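Open Day at the Plumer Building

The Muvmont group held its open day on Friday, and the turnout was better than last year's. Nearly 50 people signed in at the front desk between 11 and the end of the afternoon, and a few more came in through the loading door with friends who work in the building. If you came in that way and want to be on the mailing list, please send your details to the front office.

Most visitors started in the Gallardo room, where the arm was set up on the kitchen table. The demonstration was about clearing up. The operator put plates, pots, toy food and a cup on the table in no special order, and the arm had to pick things up and put them where they belonged. Each run was allowed 7 minutes. Between runs the props were moved around, and visitors were allowed to choose where some of them went. Younger visitors mostly used this to make things harder.
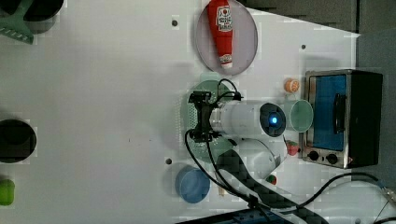 Soft and light things gave the most trouble over the day. The toy fruit rolled when the fingers touched it off center, and one run in the early afternoon was stopped because a piece had gone over the side. The cup went better than the group had expected. Plates were slow, and the operator explained that a flat plate on a flat table leaves very little to get hold of. Several people asked if the arm had been told in advance where everything was. It had not. It works from camera views, and the operator only steps in to stop a run or reset the props.

There was also a short talk at 2 in the Dastgate room next door, covering how the runs are recorded and how the group decides that a run counts as a success. The talk ran over because of questions, mostly about cost and about when something like this might work in a real kitchen. The speaker would not give a date for that. The slides will go on the Muvmont page once they have been checked.

Some practical notes for next time. The Gallardo room got warm and crowded after lunch, so the group plans to hand out timed tickets at the desk. The sign for the elevator pointed the wrong way until mid-afternoon. Several people asked for chairs near the demonstration table, and there will be a row of them along the back wall.

School groups that could not get a place on Friday can ask for a separate visit in September. Visits last one hour and are free. Requests should go to the front office and should say how many students are coming and how old they are.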